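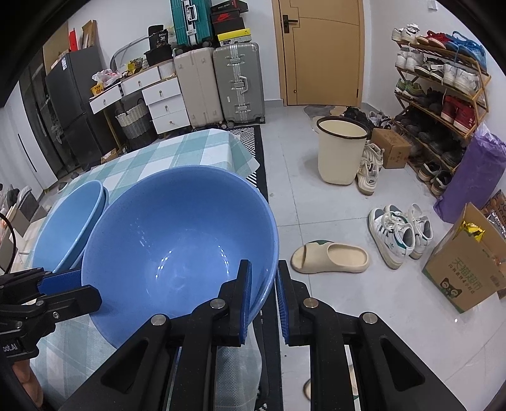 Two light-blue bowls and a checked tablecloth.

In Praise of the Everyday Tablecloth

I want to make a case for putting a cloth on the table on an ordinary weeknight, with soup from a can if that's what there is. I've been doing it since October and I love it more than I expected to love anything made of cotton!

My family had one good tablecloth when I was growing up. It came out for holidays, and we all sat up straight and watched the gravy. Somehow I carried that into my own home, and for years a perfectly nice Walleo cloth sat folded in a drawer (still with the store creases) while we ate off bare wood and place mats that curled at the corners.

Then we rented a cottage in Gunavby, a town of 836 people with one bakery, and the kitchen table there had a cloth on it. Old, soft, washed a hundred times, with a coffee stain by the window side. We ate every meal on it. The room was quieter, because forks and glasses don't clatter on cloth, and we stayed sitting long after the food was gone. I came home and opened the drawer.

People worry about the laundry, and I did too. Mine goes in with the towels. I hang it over the shower rod and never iron it. Checks are wonderful for this, by the way, they hide both wrinkles and tomato. A white damask from Dekenia is a beautiful thing, but it turns dinner into an inspection. 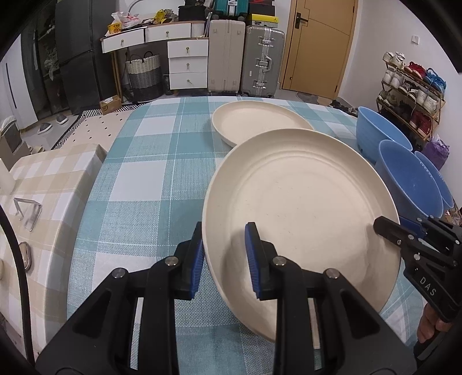
Does an everyday cloth need a pad under it?
Only if your table marks easily or you often set down hot dishes. A thin felt pad is plenty.

You don't have to spend much, either. My second cloth, a Fjeld in faded red, was two dollars at a church sale, and the dent it made in my week was all good. Let it hang unevenly. Let the kids spill on it. Ours is 70 inches long and a little short for the table, so one end shows bare wood, and I have stopped tugging at it.

So go look in that drawer tonight, and if there's a cloth in there with the creases still in it, shake it out before supper!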